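Good habits for hand-held gripper recording – speaker notes
Reading time: 4 minutes
Last updated: August

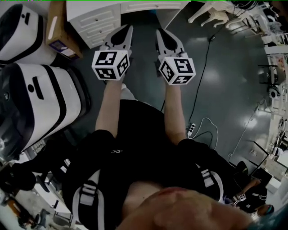
Welcome everyone, and thank you for giving up part of your afternoon for a talk with the word "rules" in the invitation. I love this subject and I hope a bit of that rubs off. We have a recording guide at Prena, it fits on two sides of paper, and I want to go through the parts that people skip. Start with the floor. A long black cable snakes across it past the right-hand gripper and ends near a power strip, and the person with both arms out has their hands full. So rule one in the guide is about cables: route them along the wall, tape what has to cross, and keep power strips out of the walking area. Do it before the harness goes on, as bending down afterwards is a pain.

(Pause here. Ask who has tripped on a cable this year. Wait for hands.)

Markers next – my favourite bit! The cubes on the grippers carry the printed patterns we track, so everything downstream depends on those faces being readable. Wipe them at the start of the session. Check the corners for peeling. If a face is scratched, swap the whole cube and write the swap in the log, even if you are sure it made no difference. Balakrishnan Pai at Zabala went back through 600 of their recordings last winter and set aside 147 for marker trouble of one sort or another. He was very cheerful about it, considering. Most of those had no note in the log, so he had to open every one by hand.

Look at the floor again, towards the right, where the lights come back off it in pale streaks. Glossy dark floors are lovely to sweep and tricky to record over. The guide asks for a ten-second test take in each spot you plan to work in, played back straight away on the big screen. Move the lamp or move yourself. A plain matt mat is fine too, as long as it lies flat and has no curled edge.

Spare cubes. Please keep them in the box with the lid on when they aren't being handled. A loose cube in view can be picked up by the tracker as if it were one of yours, and I have seen a very confusing afternoon come out of exactly that. Anyone helping on the floor should know which cube is which before the recording starts. We number ours on the base with a paint pen. Brinel use coloured dots, which also works, though you need to agree the colours.

(Skip this next bit if we started late.)

Harness fit. Two fingers under each strap, same as a rucksack. Check it again after the first take, because straps settle once you have been reaching forward for a while. Twenty minutes on, ten off, and the person wearing the kit decides when to stop. That last part is written in bold in the guide and I would have made it bigger if the template let me. Tired arms drop, and a tired person starts taking short cuts with their wrists.

People in view. Ask first, every time, including colleagues who were in yesterday. Faces, lanyards, screens and whiteboards all need thinking about. The consent sheet covers the session and the room, so if you move to another room you need a fresh sheet. The wearer counts as well! A downward-looking camera can catch a chin, and a logo on a top too, and both belong on the sheet.

Stop words. We use "hands down", said by anyone in the room, and everybody stops. No one has to explain why until afterwards. Practise it once at the start, out loud, even if it feels silly.

Now the log. Date, wearer, helper, room, cube numbers, lighting, anything odd. Our last block was 372 takes and the log for it was a joy to read – somebody had even noted which blinds were down. When Ekovix asked us for a subset with steady light I had it for them before lunch.

(Show the blank log sheet. Hand round paper copies, there should be 80 on the side table.)

What I would like from you: take a copy back, try it for one full session, and scribble on it. Section four on storage is still thin and I know it. Send changes to me or put them in the tray by the door. Questions now, then tea.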